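Blue tape on the worktable: which of the tips hold up

Every organizing column I read this spring wanted me to put a grid of painter's tape on my worktable. The claim goes that once each item has its own square, you stop piling, you stop losing the small stuff, and sorting a crate of produce or a drawer of hardware takes half the time. I didn't believe the half, and I still don't. But I taped up the big table in the Lowther workroom in April and kept at it long enough to have opinions.

Start with the tape. Blue painter's tape is sold on the promise that it lifts clean, and on a smooth, sealed surface it mostly does if you get to it within a couple of weeks. Leave it through a warm spell and you will be rubbing glue off with your thumb. The premium roll from Trondidia cost me nearly double and tore in the same places as the cheap one. Buy the cheap one.

Don't measure every line. I've seen instructions with a steel rule, a carpenter's square and a chart, and for sorting apples and peppers that is a lot of fuss. Mark both ends of each line with a pencil, 15 inches apart or whatever suits your biggest item, and run the tape from mark to mark. It will wander. If a cell comes out an inch wider than its neighbor, put the larger thing in it.

Don't pull the tape tight, either. Stretched tape creeps back, and then you get wrinkles halfway along and lifted ends. Unroll a foot or so, lay it down, press with the side of your hand, unroll some more. Where two strips cross, leave the lower one alone once it's stuck. Picking at a crossing to straighten it is how you get ragged bits.

Then there's the question of paper. The tip that goes around says to cover the table in brown kraft paper first, tape on top of that, and roll the whole thing up when it gets dirty. I came to this one expecting to hate it.

Blue lines either way:
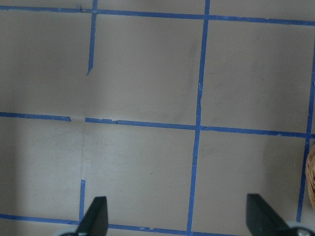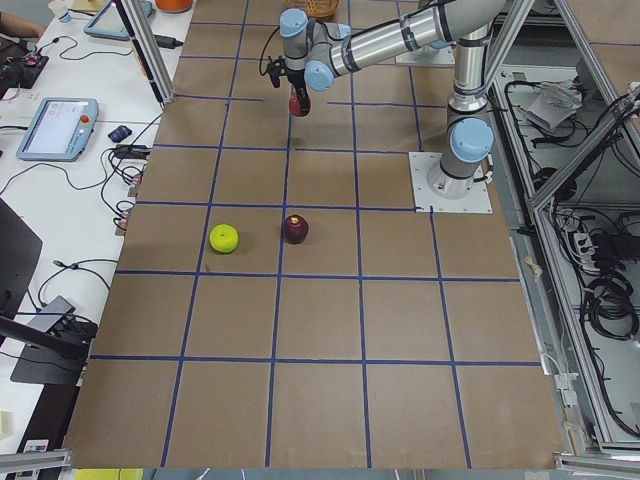
Signe Strand wrote back after I'd sent her my first notes that I was being too kind to the paper. She used it for 23 days in her own kitchen in Semivham and says anything damp goes straight through, so the table underneath still needs wiping and now you've wasted paper as well. Her advice is to tape the bare top, wash the squares with a barely wet cloth, and replace any strip that starts to curl.

She has a point about damp. Rinsed fruit should be dried on a towel before it goes anywhere near kraft paper. For dry sorting I think the paper earns its place – dirt from potatoes and onions gets carried out in one go, and you can write on it. Pencil a word in the corner of a cell and you don't need labels. The other catch is that paper needs anchoring along all four edges, and if you skimp on that, a heavy bowl dragged across will take two rows of your grid with it.

The tips I'd drop altogether:

Color coding. Red tape for this, green tape for that. After a week I couldn't have told you what green was for.

Small squares. A friend of the Skositville tool library swears by a four-inch cell. Fine for screws, I suppose, though a muffin tin does that job and has sides. Round fruit rolls over a tape line as if it weren't there.

Sealing the tape with varnish. I can't think why anyone would want this.

And the ones I'd keep:

Leave an empty row at the side where you stand. You need somewhere to set down the thing in your hand while you decide.

Keep a basket at the far edge for whatever doesn't belong on the table at all. Empty it the same day.

One item to a cell while you sort, then combine. It feels slow and it shows you quickly that you own three of something.

Patch gaps when you notice them. A line with a piece missing in the middle gets ignored, and two cells turn into one long heap.

To get old tape up, warm it with a hair dryer on low and pull back on itself at a flat angle. Cooking oil on a rag takes care of what stays behind, followed by dish soap. Test a corner first on anything painted. On kraft paper don't bother, just roll it up and throw it out.

As for the half the time, I timed one crate with the grid and one without. The grid crate was faster by a minute and a half, and it had fewer onions in it.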